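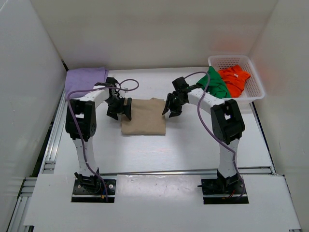
Two folded, two to go. Beige in the middle, lavender in the back corner, green and orange still in the basket.

---

OK so a few of you asked for the folding thread after I went on and on about it in the replies last week. Get a cup of tea, it's long and it's entirely about laundry.

---

Background for new people: I have hated folding since I was old enough to be told to do it. Washing is fine, the machine does it. Hanging out is lovely if the sun's out. Folding is where it all falls over, and for years my system was to wear things straight out of the basket until the basket was empty and then wash them again.

---

What changed was the dryer dying back in April. The bloke from Kushnir quoted me $199 to look at it and said a replacement would be $944, and I stood in the laundry doing sums and decided we had a perfectly good clothesline.

---

And the thing about a clothesline is that everything comes in flat-ish! You've already had each piece in your hands once. It felt a bit silly to then scrunch it all into a heap and leave it for a week.

---

So, small loads. This is the bit I'd tell anyone to try first. I used to do one monster load and it would take a whole evening to fold, so I never did. A handful of bits at a time is so much less awful. You're done before the kettle is.

---

Second, the basket. I am a convert to the white plastic mesh kind with holes in the sides. I had a solid one from Dandel for ages and anything even slightly damp at the bottom came out smelling like a pond. Mesh lets the air in, and you can see what's hiding down there.

---

(Yes the green one is hanging over the rim. I like a bit hanging over the rim, it gives you something to grab. My mum would have a fit.)

---

Third, a plain pale surface. Ours is white and a bit scuffed and I wouldn't swap it. I used to fold on the bed, on a patterned doona cover, and I could never see where the edges were. On white you can tell straight away if your corners are off.

---

Mine are usually off. Look at the edges on the beige one, they're rumpled, and it's still roughly a square and it'll still sit in a pile. That's the standard I'm working to. Roughly a square.

---

Hinata Sugiyama replied to my last post to say she does everything in thirds so it stands up in the drawer. I tried it! I really did! It works beautifully for tees, and then somebody goes digging for their favourite and the whole row goes down like dominoes. Back to stacks for me, sorry Hinata.

---

How I do a plain flat piece, for the person who wanted it step by step:

1. Shake it out once, properly, so it snaps.
2. Lay it down and smooth from the middle out to the sides.
3. Side to side, match the corners.
4. Bottom to top.
5. Flat of the hand over the lot, then move it out of the way.

---

Number 5 is the one people skip. Move it out of the way! I put finished things right to the back, up against the wall, where the lavender one is. If I leave them near the front I put the next thing on top of them and drag the whole pile sideways.

---

Clothes are the same but you tuck the sleeves in first. Anything with a tag, I go looking for the tag, so I know which way is up before I start. The orange one in the basket has a little white tag poking about and I am grateful for it, because that thing is just a crumple of orange otherwise.

---

Bright orange also gets washed on its own the first few times in this house. I learned that in a way I don't want to talk about. Let's just say we had a lot of peach pillowcases for a while.

---

Which reminds me, a few people asked about sorting by colour. I do lights, darks, and "things I don't trust". Once something's been through a few washes with no drama it gets promoted.

---

There are 4 of us at Eststead and everyone's supposed to have their own colour of towel so we can tell whose is whose. Great idea, lasted about a month. Now whoever gets out of the shower first takes the good one.

---

Ivan Ivanyshyn wants to know if I iron. Ivan, mate. No. I iron for weddings and funerals. If you smooth a thing with your hands while it's still a tiny bit warm from the line, you get most of the way there, and the rest drops out when you wear it.

---

Things I've tried and given up on:

- the plastic folding board (fine for shirts, useless for everything else, lived behind the door)
- rolling (everything looked like sausages)
- folding in front of the telly (I watched the telly)
- sock clips

---

Things I've kept:

- one basket only, so I can't get ahead of myself
- folding standing up
- easy flat stuff first, clothes last
- a podcast, short one

---

On easy flat stuff first - I know some people do the worst job first to get it over with. I can't. If I start with a fitted sheet I'll walk away. Two nice squares and I feel like a person who has her life together, and then I can face the sleeves.

---

Fitted sheets, before anyone asks: I watched the Plismont video everyone shares, the one with the hands in the corners. I've watched it so many times. It has nearly 1,700 comments and I reckon half of them are people like me saying it didn't work. I ball it up and put it inside its own pillowcase. The cupboard door shuts, I'm happy.

---

Someone asked what I do about the pile that sits there folded for days and never gets put away. Yeah. Still working on that one. Currently trying a rule where the basket can't go back to the line until the finished stack has gone to the cupboard, and I've broken it a few times already this week.

---

Oh, and lavender is the colour, by the way. It isn't scented! A couple of you got excited. I do like the look of it next to the beige though, very fancy soap shop.

---

Right, that's the thread. Green next, then orange, then it's all going in the cupboard tonight. If you've got a way of doing hooded jumpers that doesn't leave a big lump at the top of the stack, please put it in the replies, I've got three of them on the line.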